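Vlček v. Olberg Licensing Board

Vlček v. Olberg Licensing Board was a case in administrative law about how far a licensing body may go in enforcing a rule after the legislature has changed it. It arose from the board's refusal to renew the licence of a small herbal medicine shop in the town of Olberg, and it is usually cited on the question of when an agency's internal guidance gives way to a later statute. The case is sometimes called the Turard Street case, after the street on which the shop stood.

Background

Before the law was changed, anyone selling dried plant preparations in the province of Zinero needed a controlled goods licence. The licence had to be renewed every year and carried a fee of 1,070 crowns. Holders were also required to keep a register of buyers, which board inspectors could examine without notice.

The rules had been written with poppy products in mind, but over time the board applied them to a much wider group of plants. By the time the shop opened, the board's handbook listed a large number of preparations that did not appear anywhere in the original act. Shopkeepers complained that the list was changed without any public notice, and that the only way to learn of an addition was to be fined for selling it.

The provincial assembly responded with the Plant Preparations (Amendment) Act. Section 9 of the act said that the board could spend no money on enforcing the licence rules against sellers of any plant not named in the schedule. The schedule was short, and most of the plants in the board's handbook were left out of it. The act came into force in November, two months after it was passed.

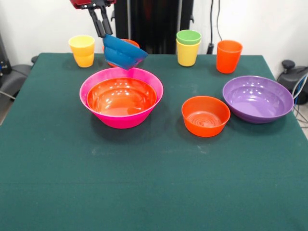 The board took the view that section 9 applied to new prosecutions only. In a circular sent to its inspectors, it said that refusing a renewal was an administrative step and did not count as enforcement. Inspectors were told to go on checking registers as before, and to report any shop that had stopped keeping one.

The dispute

Vlček, the owner of the shop, stopped keeping a register of buyers when the act came into force. An inspector visited early in the following year and recorded the missing entries. The board then refused to renew the licence and ordered the shop to pay a penalty of 2,000 crowns. The order was made without a hearing.

Vlček first asked the board to review its own decision. The review was carried out by the same department that had issued the order, and it upheld both the refusal and the penalty. An application was then made to the Zinero Administrative Court.

The board made two main arguments. The first was that section 9 dealt with spending and did not take away any of the board's powers. The second was that the shop had accepted the register condition when it took out its last licence, and remained bound by it until that licence ran out.

Judgment

The court gave judgment on 6 April 2019 and found for Vlček on both points. It held that an inspection, a refusal and a penalty all required staff time, and that staff time was paid for with public money. The board had therefore spent money on enforcement in the ordinary sense of the word, whatever name the circular gave to it.

On the second argument, the court said that a licence condition could not outlast the power under which it was made. The condition had lapsed when the act came into force, and the missing entries were not a breach. The penalty was set aside and the board was ordered to pay 1,000 crowns towards the applicant's costs.

The court declined to rule on whether the circular itself was unlawful. It noted that the document had not been published and that the full text had reached the applicant only shortly before the hearing.

Later developments

The board did not appeal. It withdrew the circular and issued a shorter handbook that followed the schedule to the act. Penalties already paid by other shops were not refunded automatically, and owners had to apply for them one by one - a procedure that was criticised in the assembly as slow.

A later amendment moved the licensing of plant preparations from the board to the provincial health office. The duty to keep a register of buyers now applies only to the plants named in the schedule.

See also

Administrative discretion
Delegated legislation
Spending restrictions in statute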